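Roller rack

A roller rack, also called a roller bed or a rod bed, is a low frame that holds a set of parallel rods laid side by side. Goods such as boxes, trays and flat packets are placed on the rods and moved along by hand or by a drive. Roller racks are used in packing rooms, post rooms, bakeries and small workshops, most often at the end of a work table.

Construction

The frame is usually made of steel or aluminium, and it can be painted or left plain. The rods are set across the frame, and each of them has its own seat at both ends. In simple models the rod turns inside a plastic cap. Better models have a small bearing, which makes the movement quieter. The distance between two rods decides how small the goods can be: as a common rule, at least three rods should be under the item at any moment.

Many racks have a front panel with slots. It protects the ends of the rods and lets air and dust pass out. The length of a table-top rack is often 600 mm. The Skurnen pattern, which is found in older packing rooms, has 10 rods and no panel. The later Worar pattern has more rods, placed closer together, and is preferred for soft packets.
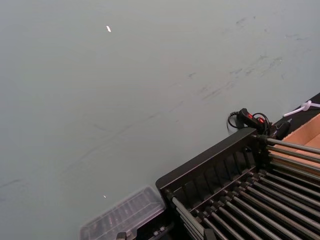
Reading time: 2 minutes

Black frame with slotted front panel and metal rods, next to a pale grey surface with scuff marks.

Use with a table

A roller rack is normally placed against a smooth table, so that an item can be pushed from one to the other. The rods should stand at the same height as the table or slightly lower. If they are higher, the front edge of the box hits the first rod and stops.

Pale table tops are popular in packing rooms, as labels and small parts are easy to find on them. Their weak side is that they show every mark. Short grey smudges and thin scratches come from many sources, for example from box corners, tape holders and metal tools. Smears can often be removed with a damp cloth and mild soap. A real scratch stays, and rough powder cleaners make it worse.

Care

Rods are wiped dry with a soft cloth. Pieces of tape and paper collect under them and should be taken out before they reach the end caps. The handbook of the maker Kikico, sheet 502, advises to turn each rod by hand once a month and to exchange any cap that feels loose. Oil is not used on plastic caps.

See also

Conveyor
Packing table
Escobedo tray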